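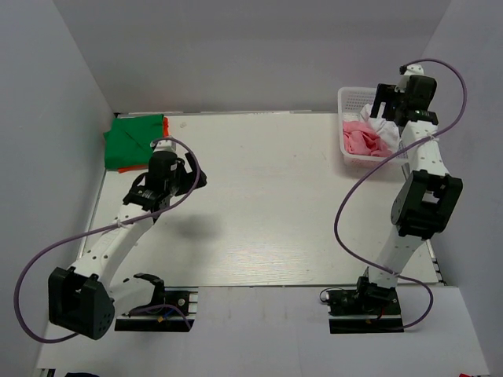

White tabletop with two robot arms.

Section 7: Submitting a track to Trorkix
1. Sign in and select New Release.
2. Upload the master as a WAV file.

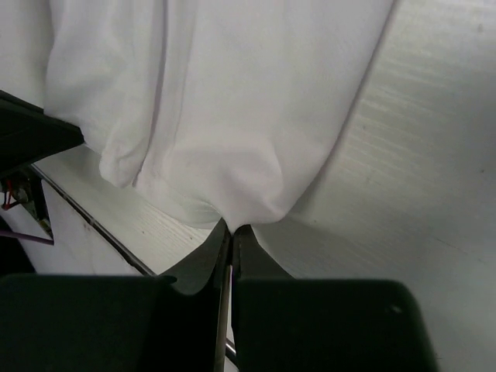
Can a title be changed after submission?
Titles may be edited until the release is approved.

3. Enter all songwriter credits. Caution: credits left blank will delay payment.

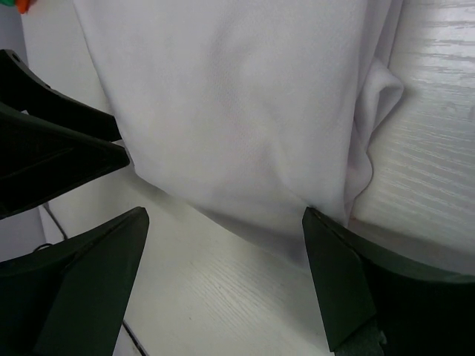
White fabric above a wood-grain surface.

4. Set the release date and select Submit.
Note: descriptions are limited to 300 characters.

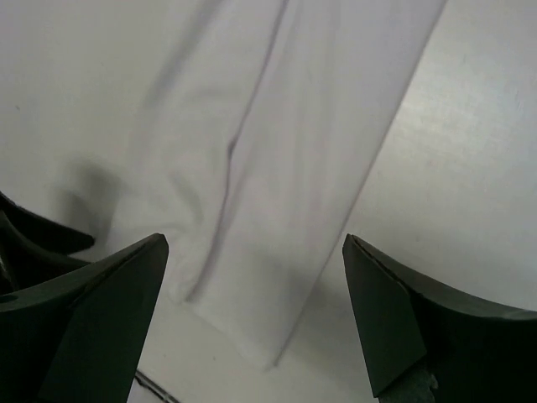 When are royalties paid?
Payments are made monthly, except in December.

Revised February 2020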